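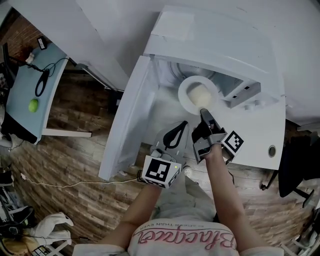
Microwave with the door open, turntable plate in.

June 7, 2022

Plotter, continued. The Y axis is square again. I loosened both end plates, pushed the gantry against the front stops and retightened from the left side first. The error over the full 360 mm of travel is now less than the width of a pen line, so I am leaving it alone. The end plates want washers under the bolt heads. I had none of the right size and used the old ones, which are slightly dished.

Belt tension was next. I had been tightening by feel, and the two sides had drifted apart. Plucked both and matched them by pitch with the guitar tuner. The left side had been a good deal slacker, which explains the flat spots on circles at the nine o'clock position. Small circles are still a little egg-shaped. I suspect the carriage and will check the eccentric nuts before blaming the belt again.

Firmware on the Rultness board: the pen lift was firing before the move buffer had emptied, so each stroke ended with a tail. Added a short dwell before the lift and a second one after it. The first value I tried was too long and left ink blobs on the softer paper. Settled on 18 hundredths of a second before and half that after. Feed rate is back to 4,000 mm per minute for travel moves. Drawing moves stay at less than half of that until the carriage is sorted out.

Pens. The Vodell fineliner skips on the first stroke after any long travel. It does this in the hand too if left uncapped for a minute, so the machine is not at fault. Wrote a small scribble into the start of each layer, outside the margin, and the skipping stopped. The scribble has to be trimmed off later. The gel pen does not need it but drags on the return stroke, and the holder is not stiff enough to resist. Printed a new holder with a thicker rear wall. It came out tight and I had to file the bore. Filed too much on one side and shimmed it with a strip of tape.

Horacio Arancibia called at lunch regarding the linear rail. He has a Kozłowski rail left from his engraver, long enough if I cut it, and says the bearing block runs clean but needs new grease. He wants my old rods in exchange. Agreed. I said I would measure the hole spacing first and send it to him – he is particular about spacing, after the business in April with the mirrored drawing.

Test sheets: 11 in total, all on the Ollero cartridge paper. Kept the last two. The others have the tail marks or the blobs and went into the scrap drawer for pen tests. On the last sheet the hatching is even from corner to corner except for one band near the top, where the paper had lifted. Magnets at the corners are not enough. A steel strip along the full top edge would hold it. I have a steel ruler of the right length but would rather not give it up.

Noise is lower since the rubber feet went on. The motors still sing at one particular speed on diagonals. Turning the current down a little moved the note without removing it. Left it where it was before.

To do: hole spacing to Horacio. Check the eccentric nuts. Reprint the holder with the bore opened slightly in the model, and no filing this time. Buy washers and a steel strip. Save the firmware settings somewhere other than the laptop – they exist in one place at the moment, plus what is written on this page.

Stopped at ten. Pens capped, power off at the wall.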